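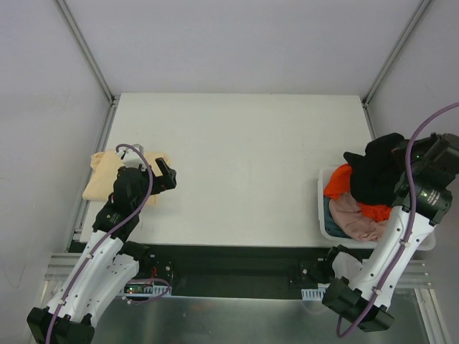 From: Niilo Ikonen
To: Gristitz Sewing and Mending list
Subject: Re: [gristitz-mending] washing old cotton before cutting it up

Hello all,

Marius asked a good question last night and I started answering it in my head while doing the dishes, so now you all have to put up with the written version. I've left his message in because I'm going to wander.

Marius Sima wrote:

> I've been given a big stack of cotton sheets and curtain lining
> from my aunt's house in Brommont. Some of it has been in a
> cedar chest for decades. I'd like to make quilt backs and a few
> aprons out of it. Do I need to wash all of this before I cut it?
> It looks clean. It does smell a bit. Also, a couple of the sheets
> have yellow lines where they were folded, and I don't know if
> those ever come out.
>
> And does anybody iron before measuring or is that just me
> being fussy?
>
> Marius

First, Marius, lucky you! Old sheets are my favorite thing to sew with, and the ones that come out of a chest are often better cloth than what I can buy new without wincing at the register.

Yes, wash all of it, even the pieces that look clean. I know that isn't what anyone wants to hear with a stack that size. The sheets have probably done all the shrinking they're ever going to do, but the curtain lining is another matter. Lining was often hung straight off the bolt and never saw water again, and I've had a piece come out of the machine so much shorter that I went back and looked in the drum for the rest of it. If you sew that next to an old sheet and then wash the apron, you'll get a pucker all along the seam and no amount of pressing will talk it flat.

Now the yellow lines. Fold lines from long storage are usually one of two things. Either some old starch or soap was left in the cloth and has turned, or the cloth was touching bare wood and took something up from it. The first kind comes out beautifully with patience. The second kind comes out partway, in my experience, and then you decide whether you mind.

What I do is soak them in the bathtub in warm water with oxygen bleach (the powdered kind, and please not chlorine, which is hard on old cotton and can make yellowing worse). I leave them overnight, let the water out, which will be the color of weak tea and very satisfying, and do it again if the lines are still there. Then an ordinary machine wash at 60 if the cloth is sturdy. I'm still on Celsius after all these years, so for the rest of you that's the hot setting. I have gone up to 90 with heavy plain white sheets and been fine, but I wouldn't do it with anything thin, anything with lace on it, or anything you'd cry over.

Before you soak, hold each piece up against a window. Thin spots show right away, and so do the little brown pinholes you get from rust. If a sheet is going thin down the middle, where people have slept on it, you can still cut good strips from the sides. My mother used to split them down the center and sew the outside edges together to get another few years out of them, and I slept on that seam for most of my childhood. I can't say I recommend it, but I do think of her every time I cut one up.

Also check the folds for strength. Pinch the cloth on either side of the line and give it a gentle tug. If it gives way with a dry little sound, it has cracked along the fold and you'll want to cut around it. Much nicer to find that out now than when the quilt is on the bed.

As for the cedar smell, washing takes most of it and a day on the line takes the rest. I've tried vinegar in the rinse and couldn't tell you whether it did anything. Silviu swears by it, and he can write in and defend himself.

Ironing before measuring: you're not fussy, or else we both are. I iron while it's still a bit damp, and then I fold it with the grain and leave it alone until I'm ready to cut. I used to measure first and iron afterward, and I have an apron with one side 2 inches longer than the other to show for it. I wear it anyway.

One more thing about storing what you don't use right away. Refold it along different lines every so often. Spring is when I do mine, so April for me. And put a layer of washed muslin between the cloth and the wood if it's going back in the chest. Rolling is better still if you have a long enough shelf, which I don't.

Two bits of other business while I have your attention. Iulian Sârbu still has the rotary cutter somebody left behind on Sunday, green handle, blade guard missing. He'd like to give it back before he gets attached to it. And Radu Grecu is putting in an order with Munteanu for bias tape and needs 16 rolls to get the better price. Please write to him directly with your colors, and don't reply to the whole list as I did last time. I'm still hearing about the mustard.

Marius, do tell us how the fold lines come out. And if there's any of that curtain lining you don't want, you know where I live.

Warmly,
Niilo

--
gristitz-mending mailing list
To stop getting these messages, send a blank message with the word "leave" in the subject line.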